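Notebook, laundry bench, June

Started 9:40, later than planned, owing to a search for the folding card. Found it in the back of this notebook, where I had put it so it wouldn't get lost.

Aim for the day: settle on one house fold for plain T-shirts and write it down in words that a second person could follow. We have had three folds in circulation since the move from Dredport, and every drawer in the place shows it. The thirds people and the halves people are both convinced they are saving space. I have been both of these people in the same week.

Garments in play: the navy T-shirt, and the gray cloth things. The navy one is my favorite for trying out folds because it has no print to line up with. You have to use the seams like an adult. Its drawback is that dark jersey collects every crumb of lint in the county, so the roller stays within reach.

Laying out took longer than the folding, as usual. What I have settled on for now:

Collar away from you, hem toward you. Smooth from the middle out to the sides, flat hand, no tugging. If you tug at the hem the shirt gets longer and you will be sorry at the last fold. Sleeves straight out first, even though they are going to be turned in a moment later. Skipping this is how you get the little hard lump at the shoulder that shows through the finished stack.

The marbled top is handsome and no help at all. The pattern wanders just enough that your eye takes a vein for an edge and folds to it. I thought about taping a line down and decided against it, mainly because the last lot of tape left glue that took me most of an afternoon and a plastic scraper to get off.
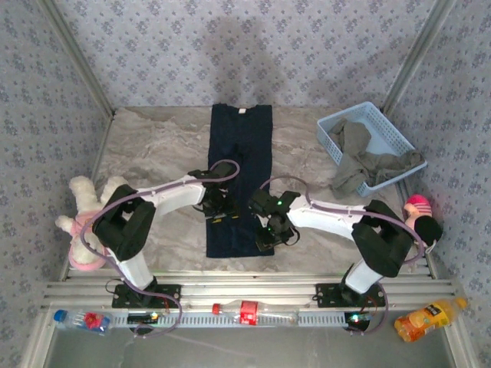 Fold as tried this morning, version 5 on the card:

Left side in to a point about midway along the shoulder seam, sleeve doubled back on itself. Same on the right. Hem up to just short of the collar. Then in half again. The "just short" matters more than the rest put together. Bring the hem all the way to the neckline and the collar gets buried, the top goes fat and the stack leans. Version 4 had a third fold at this stage, which produced a very neat brick that fell open as soon as it was picked up.

Results by eye: good on the first go, worse on the second, good again after I stopped thinking about it. I don't know how to write that last part on the card.

Also noted that the Grelham drawer inserts are narrower than the Wavlow ones by about the thickness of my thumb. A version 5 shirt goes into a Wavlow upright with room to spare and has to be persuaded into a Grelham. My vote is to get rid of the Grelhams. My vote has been the same since they arrived.

11:15. Coffee. On to the gray.

Gray cloth is a different animal. Soft, with enough body that it won't lie down when told. Flattening it is mostly a matter of finding a corner, and the corners hide. Pinching up the middle of the cloth and lifting gives you a tent with folds running off it in all directions, and you are no closer to an edge than you were before. Better to lift from somewhere near the rim of the heap, let it hang a second, and go looking for the lowest point. That is nearly always a corner or a cuff. 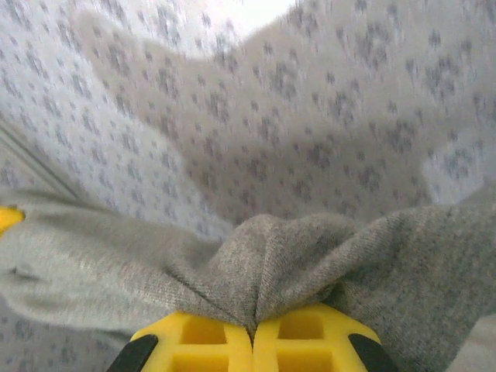 Posted by the Na bench, laundry and linens
Entry 454, filed under Folding

Second thoughts on the gray after lunch. I had been putting it through the T-shirt fold out of stubbornness. Heavier knit wants fewer layers. Two folds and a loose roll holds better than four tidy folds, and it comes out of the drawer without bringing its neighbors along. Downside: it looks like something you'd put under a dog.

Creases: the pinched spots do relax if the cloth is smoothed straight away with the side of the hand. Left under a stack, they set, and then it's the iron or a lot of optimism. I keep the iron on low for this and would ask whoever turns it up to turn it down again.

To do:
Rewrite the card for version 5, bigger letters, with "just short" underlined.
Try the same fold on something with a printed front.
Measure the Grelham inserts properly instead of by thumb.
New lint roller. We are on the cardboard.

Stopped at 3:30 with 7 shirts in the drawer, all facing the same way.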